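Subject: Re: [plinness-kitchen] Hard water and bread, again

On the list last night somebody wrote:

> I've moved to Plinness and my loaves have gone tight and chewy. Same
> flour, same tin, same oven. Is it the water? My kettle is white inside
> after a fortnight. Should I be buying bottled?

Welcome to the chalk! I had just this when I came over from Patrício, where the water is so soft you can't rinse the soap off, and I sulked for a whole August before I got a decent loaf. Hard water does tighten dough a bit, but I'd look at a few other things first (they're cheaper, too).
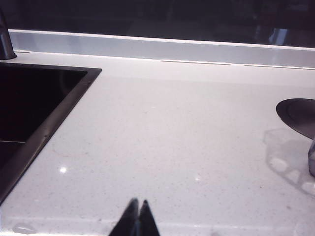

What I'd try, in order

Add more water. I use 433 g of it now for a big tin loaf, which is 20 more than I did before, and the dough feels much looser for it.

Then give it longer. Mine sits till gone four in the afternoon if I mix it after breakfast, and I've stopped fretting about it. A clear plastic tub is handy because you can watch the bubbles through the side.
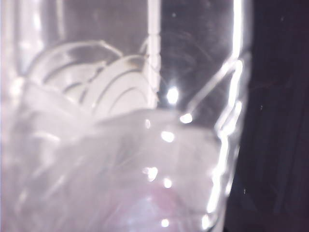

Does boiling the water first help?

A little, if you let it cool and pour it off the scale, but I couldn't taste any difference and it's a faff before breakfast.

As for bottled, I did a side-by-side with Flema, the cheap still one from the corner shop, and the loaf was slightly softer and that was that. I wouldn't pay for it every week. The Nulutance jug filter did about the same job, though the cartridges aren't cheap either and I kept forgetting to change mine.

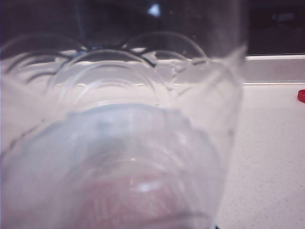 The other thing I meant to say is salt. I'd been heaping the spoon without noticing, and once I started weighing it the rise came back nearly to what it was in the old place. So do weigh it, and tell us what flour you're on, as the stoneground from the mill shop drinks far more than the supermarket stuff.

And vinegar for the kettle, overnight, then rinse it twice!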